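About Dollwood

Dollwood is a cooking school on Lambert Street. Forough Abbasi and Gediminas Ramanauskas opened it with one kitchen and an evening bread class. We now teach 59 courses a year, from basic knife skills to pastry, in groups of no more than 20.

Most of our students work during the day, so the main classes start at 6:30 p.m. and run for two and a half hours. You cook at every session and take home what you make. Aprons and knives are provided.

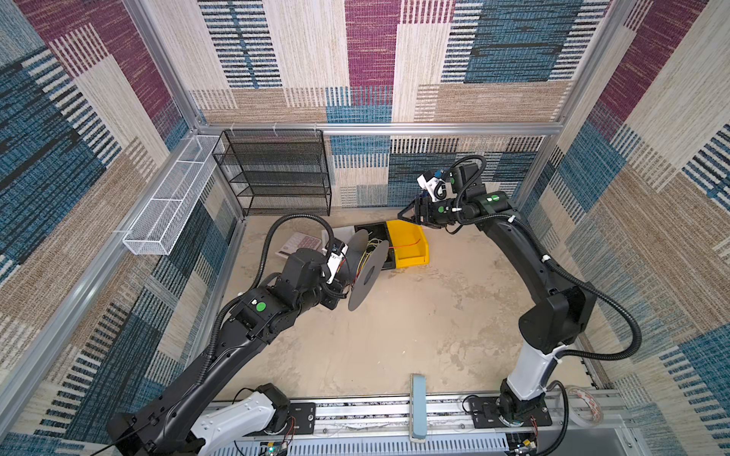
Striped panels in purple, teal-blue, beige and cream.

Guoqing Yin teaches noodles and dumplings. Latifa Helmy runs the pastry courses and the four-week course for beginners. Kheri Barasa handles enrollment and private bookings, and can arrange a class for up to 30 people in the large kitchen.

We buy flour from Dadero and most of our vegetables from growers nearby. Course lists for the spring come out in November. Gift cards can be bought at the front desk or by phone.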